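Fórum Larkden › Gestão de Espaços Partilhados › Regulamentos e boas práticas

Tópico: Reservas de mesas de trabalho e faltas de comparência

dfashola (moderador)
Mensagens: 222

Caros membros,

Na sequência das observações recebidas em novembro, venho submeter a discussão a revisão do artigo relativo às faltas de comparência. O texto em vigor determina que a reserva caduca decorridos oito minutos da hora marcada. Diversos utilizadores consideram o prazo excessivamente curto, em especial quem se desloca do polo de Setard.

Propõe-se a seguinte redação: "A reserva mantém-se válida durante a primeira meia hora. Findo esse período, a mesa é atribuída ao utilizador seguinte em lista de espera."

Agradece-se que os contributos incidam sobre a redação e não sobre casos individuais, para os quais existe o formulário próprio.

Danjuma Fashola

o_usman

Exmo. moderador,

Manifesto a minha discordância. A meia hora de tolerância penaliza quem chega a horas e aguarda vaga, sobretudo nas reservas de uma só hora, em que metade do tempo fica por utilizar. No polo de Ugwu aplicou-se regra idêntica e a lista de espera deixou de ter efeito prático na parte da manhã.

Proponho, em alternativa, que a tolerância seja proporcional à duração da reserva, com aviso automático ao titular antes da caducidade.

Oluwaseun Usman

polo_setard

Subscrevemos a proposta inicial. O horário dos transportes entre Setard e a sede não permite chegar antes das nove e dez, e as reservas da manhã começam às nove em ponto. Solicitamos ainda que a revisão contemple a cessão de reservas entre membros do mesmo grupo, hoje vedada pelo n.º 2 do artigo, sem fundamentação que conheçamos. 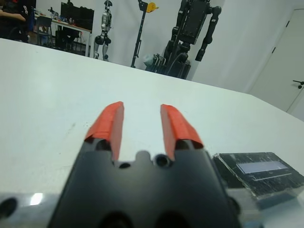 Oluwaseun Usman observa que a cessão entre membros do mesmo grupo já foi admitida no passado e deu origem a reservas sucessivas em nome de terceiros, razão pela qual foi suprimida. Não se opõe à sua reintrodução, desde que fique sujeita a registo prévio na plataforma e limitada a uma cessão por mês.

mesa_norte

Com o devido respeito pelas posições anteriores, entendo que a discussão omite a questão da caução. O regulamento prevê a retenção de 100 euros após faltas repetidas, mas não esclarece o que se entende por "repetidas", nem em que período se contam. Já tive uma retenção comunicada sem indicação das datas em causa. A reclamação foi deferida, mas a redação permaneceu igual.

Sugiro que a comunicação de retenção identifique obrigatoriamente cada falta e conceda prazo de resposta.

dfashola (moderador)

Registo os contributos. Quanto à caução, assiste razão ao membro mesa_norte e a clarificação será incluída no projeto. Quanto à tolerância proporcional, a Clongate, que assegura a manutenção da plataforma de reservas, informou que o sistema só admite um valor único para todas as mesas. A alteração exigiria um desenvolvimento orçamentado em 1000 euros, verba não prevista.
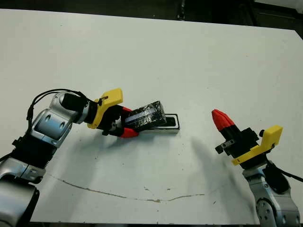 Mesa de tampo branco, com equipamento.

o_usman

Agradeço o esclarecimento, embora não me pareça aceitável que uma limitação técnica determine o conteúdo do regulamento. Se o valor tem de ser único, que seja de quinze minutos. Mantenho a oposição à meia hora e solicito que esta posição conste da síntese.

polo_setard

Quinze minutos seriam suficientes na generalidade dos dias. Aceitamos essa redação, condicionada à inclusão da cessão entre membros do mesmo grupo nos termos indicados acima.

mesa_norte

Nada a opor aos quinze minutos. Quanto à cessão, voto contra.

dfashola (moderador)

Será publicada neste tópico uma segunda versão do articulado, com a tolerância de quinze minutos e a cessão em número autónomo, para votação separada. Até lá vigora o texto atual.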